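Flilach project: gallery

Wrist views from the tabletop grasping study

Flilach is a study of how a robot arm decides that there is nothing in front of it to pick up. Most grasping work scores the arm on what it lifts. We also score it on when it holds back. The pages below follow one August set of trials at the Nilsuwan lab, run by Despina Preda and Emilian Lazăr.

How the trials were run

Each trial began with the arm at its rest position and the gripper open. The controller took one view from the wrist and gave a score for "grasp" or "wait". We recorded 1000 trials over the month. In 40 of them the area between the fingers had been left clear on purpose, with other items kept near the edges of the view.

What we found

On the clear trials the first version of the controller closed its fingers far too often. Shadows on the table were the usual cause, followed by items at the side of the view. Sânziana Barbu retrained it with 96 extra views of bare table under different lamps, and false closes fell to 7 across the whole set. Four of those came from one lamp position, which we are testing again.

The gallery

1. Clear table, fingers open
The two black fingers with bare tabletop between them. A white object shows at the left and a black cable at the top right, both well away from the fingertips. The darker patch of table at the lower right is the kind of shading the first version took for an object.
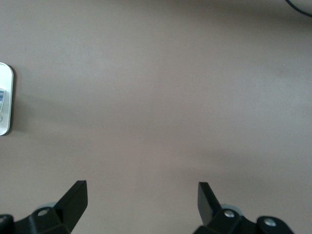 2. Notes on use
The views may be used in teaching with credit to the Flilach project. Lamp positions and scores for each trial are kept with the full set. Requests for a copy go to Telma Figueroa at the Nilsuwan lab.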